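Ekberg Memorial Register Book, Standard Size
Funeral & Memorial Stationery > Register Books

Item: Standard register book, hard cover
Lines for guests: 1,800
Ships from: Plollham
Status: In stock

Cover color
Black / Navy / Dove Gray / Burgundy

Add a name to the cover
None / Foil stamped, silver / Foil stamped, gold

The Ekberg register book is a guest book for funerals, visitations, graveside services and memorial gatherings held later on. It opens flat on a stand or a small table and has a ribbon marker sewn into the spine. The standard size has 97 leaves, printed on both sides where there are guest lines and on one side only in the front section. Families with a large visitation over two evenings usually find that one book is enough.

What is inside

The front section has a page for the full name of the deceased, with dates and places of birth and death. After that comes a page for the service itself: location, time, officiant, music and readings. There is a page for pallbearers and honorary pallbearers, and a family record with space for parents, spouse, children, grandchildren, and brothers and sisters. A blank page with a light border is meant for the printed obituary. A newspaper clipping of up to two columns will fit without folding.

Guest pages follow. Each line has room for a name and a town. If you would like guests to write full mailing addresses for thank-you notes, order the address layout instead, listed under the name Vindia. It has the same cover and binding but fewer lines.

The last section is for flowers, food and memorial gifts. There are 20 pages in this part, with a narrow column at the right to check off once a note has been sent.

Paper and binding

The paper is uncoated and cream colored. Ballpoint and gel pens both work well on it. Felt-tip markers will show through to the back of the page, and fountain pen ink takes a while to dry. The book is sewn, and pages can't be added or taken out. If you want to be able to add pages, look at the Lã post-bound album, which takes refills.

Names on the cover

Foil stamping is done in one line or two, up to 30 characters per line including spaces. We can stamp accented letters, including Vietnamese, Polish and Spanish. Please type the name exactly as it should appear. We do not correct spelling or change capital letters. Before stamping, we send a proof by email, and the order waits until someone in the family or at the funeral home approves it. Yến Châu handles proofs and will call if the email goes unanswered by the end of the day and a phone number is on the order.

Dates can go on the second line. Most people use years only. Full dates fit if the months are written as numbers.

Ordering and delivery

Plain books ordered before 2 p.m. leave the same day. Stamped books leave one working day after the proof is approved. For a Saturday service, we need approval of a stamped book by Thursday morning, and overnight shipping should be chosen at checkout. Funeral homes with an account can have books sent to the chapel or to the family's home. Give us the name of the person who will sign for the package.

Returns

Plain books can be returned unused. Stamped books can't be returned unless we made an error in the approved text, in which case we will replace the book and pay the shipping both ways.
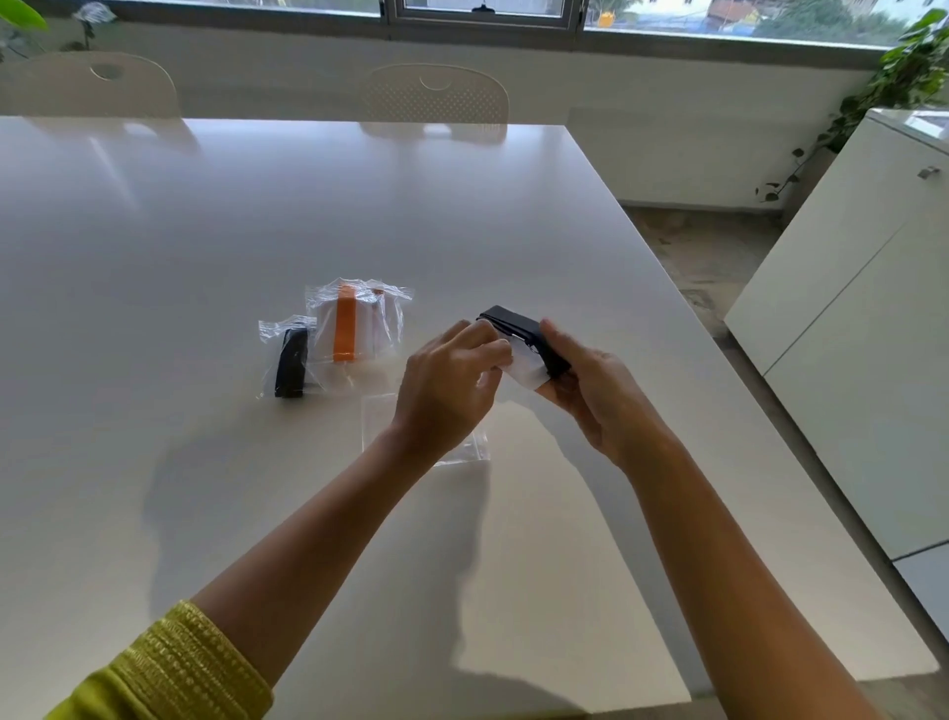 Can I order a second book with the same name later on?
We keep the approved proof on file for around a year, so a matching book can be stamped without going through the approval step again. Call or write with the name on the first order and the cover color. If the color has been dropped from the line by then, we will tell you what is closest.

Goes with this item

Ekberg pen and stand, black or silver
Ekberg acknowledgment cards, box, with envelopes
Vindia register book, address layout
Lã post-bound album and refill pages

Funeral home accounts

Directors who order regularly can open an account and pay by monthly invoice. Ask for Duyên Thái in the Plollham office. Sample covers in all four colors can be sent for the arrangement room and do not need to be returned.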